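Flekach -- bed-top folding clips, data card
Version 2, October 2023

Summary

Flekach is a collection of short clips of blue cloth items being picked up, spread and folded on a bed with hand-held grippers. We made it to help with one plain question: can a machine do the laundry folding in a normal bedroom yet? Our present answer is no, but some parts of the work are closer than we expected when we started in February.

The name Flekach covers only the bed recordings. Table folding is in a separate set called Dundeo, with its own card. Please do not mix the two when you report results. A table is hard and flat, a mattress gives way under the fingers, and a policy that looks good on Dundeo can fail on Flekach at the first grasp.

What is in the release

- 3,000 clips, each one with a start mark and an end mark
- views from the grippers, and views from head height
- a text label for each clip (lift, spread, fold, flatten, give up)
- 14 clips kept apart as a fixed test list, see the file test_list.txt

The label "give up" is used when the operator stopped before the item was folded. We kept these clips in. For some users they are the most useful part.

Sample views

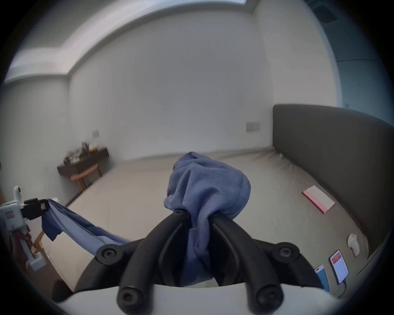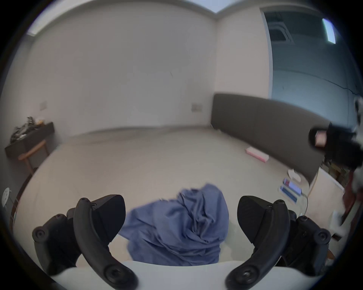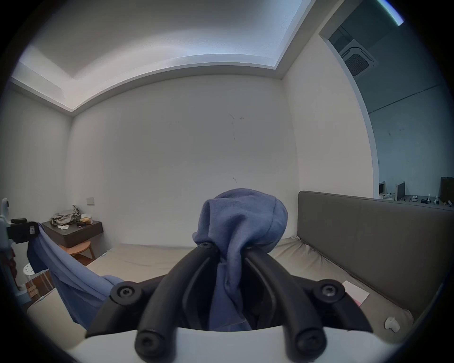

Gripper views, blue cloth on the pale sheet.

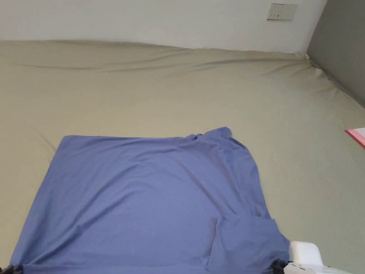 Ammann wrote to us after the first version that folding is the wrong test for a home machine, and that finding the corner of a crumpled cloth is the real chore, because after this a child can do the rest. We agree with the first half of the remark more than with the second. Corners are hard, yes. But in our trials with trained policies the second fold failed almost as often as the corner search, mostly when the soft surface moved under the cloth and the edge slipped away again.

What we tried with it

We trained a policy on the clips and ran it on a two-arm machine at the Morthorpe site. It could lift a cloth in most attempts. It could spread it to something a person would call flat in roughly half of them. A complete fold, good enough to put in a drawer, was rare, and we do not give a percentage here: the judging was done by eye and we did not agree among ourselves on what counts.

For comparison, a person does the same work while talking about something else. The machine needed several minutes for one item and often ended with a ball.

Known limits

- The bed clips show very little variety in color. Do not expect transfer to patterned or dark clothes.
- Wide-angle lenses bend straight lines near the border. Calibration files are in the folder calib, but for 2 sessions they are missing.
- The rooms are real rooms. Other things lie on and near the bed, and we did not remove them.
- Operators have habits. Most of them prefer to start from the left side, and a policy will learn this too.

Not suitable for

Safety claims, or any claim that a product "can do laundry". Washing, sorting and carrying are not covered at all.

Changes from version 1

Labels corrected in the spread group. "Flatten" is now separate from "spread" -- before, they were one label and this caused much confusion. Time marks are now in seconds.

Open points

Missing calibration, see above. A label for inside-out items is planned, but the wording is not decided.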